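About Orkano Trivia
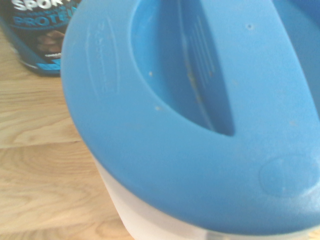 Blue lid, white container, wooden tabletop.

Orkano started with one quiz night in the back half of the Wollard Hotel, a borrowed microphone and a round on television theme songs that went on far too long. People came back the next week anyway, and we've been writing questions ever since!

These days we run quizzes in pubs, clubs and libraries, and we put together practice packs for anyone hoping to get on a TV game show. Our question bank is called Ponce (it was a team name first, and a very good team too) and it holds 3,110 questions, every one of them written in-house. We love a question that gets the whole table arguing -- the sort where someone's nan has the answer and has to be talked into saying it out loud.

There are five of us on the writing side. Between us we cover sport, music, old sitcoms, geography, food and an unreasonable amount of cricket. Each question is checked by a second writer before it goes anywhere near a host, and if a player tells us we've got one wrong, we look it up that night and fix the score.

Our biggest event is the Farkis Cup, held every August. Last time 189 teams entered and close to 700 questions were read out over the heats and the final, including a tiebreaker about lighthouses that people still email us about. Entries are open to everyone, from first-timers to retired quiz champions, and you don't need a full team. Tell us you're on your own and we'll find you a table.

Want a quiz at your venue, or keen to try hosting? Use the contact form or say hello at the Wollard any quiz night -- we're the ones with the buzzers.

Page updated 14 May 2021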